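Grileno open day, Jan 25, 2020

Got to the Drurkolberg site late, parking a mess. Grileno make jams and fruit syrups, 219 people on site in season, far fewer now. Coffee at the door, weak. Hairnets on and off we went. 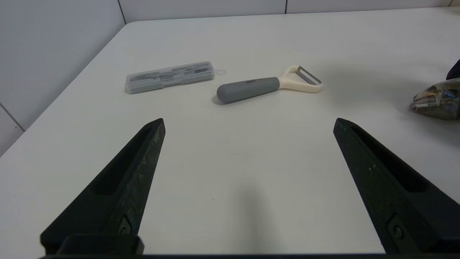

Boiling hall first. Loud, sweet smell, my glasses fogged up twice. The big kettles run from November on. Guide was good but talked to teh floor — lost half of it. Pear syrup tasting after that. Two kinds, take the darker one. 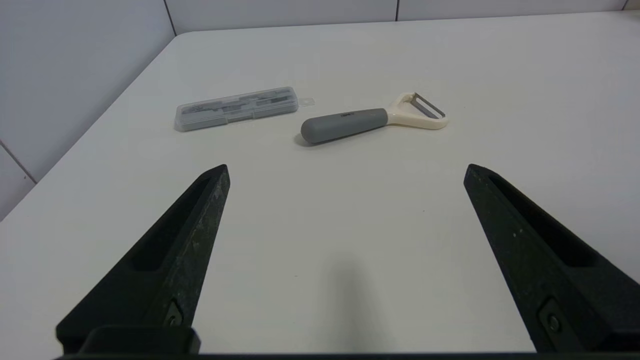 Vol. 17, No. 2

Then storage. Cold! Crates to the ceiling, mostly from the Pirzada orchards, a few from Havard. Asked about the plum harvest, got a shrug. Wanted to see the labeling line but it was closed on weekends, pity.
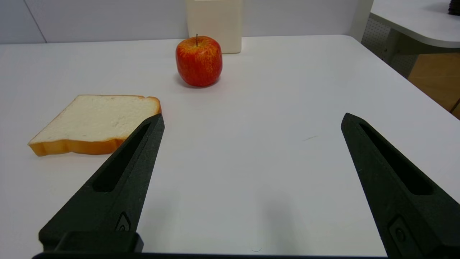
Red apple on a white table, Grileno open day.

Shop was packed. Jars $9, cash only, which held up the line badly. Got the quince and a pear syrup. They were out of the plum by the time I reached the front.

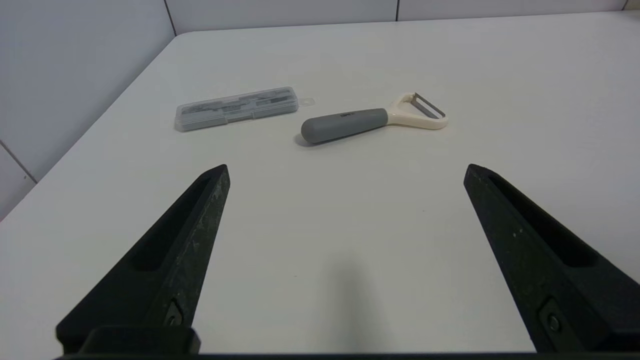
White tabletop, same visit.

Bus back at five, standing room only. Would go agian — but earlier, and with a warmer coat.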